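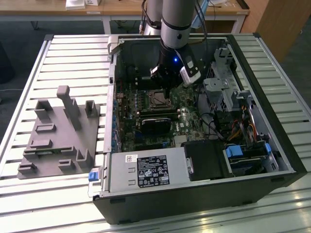 Misetti Thermal Paste, 8 g tube

Misetti says this paste will knock 12 degrees off a loaded processor. We doubt it. Against the old crust on a ten-year-old chip, maybe. Against any decent paste, expect a degree or two.

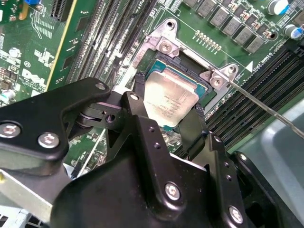

It does spread easily, and it cleans off with plain rubbing alcohol. The label also promises "no drying for 30 years" – a bold claim for a product launched last November.
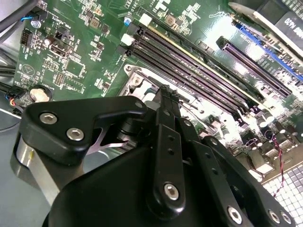 Skip the bundled spreader, which is flimsy. An old plastic card does the job.

Item no. 221. Opened tubes can't be returned. Questions about fit or stock go to Dzifa Ayaaba at the parts desk.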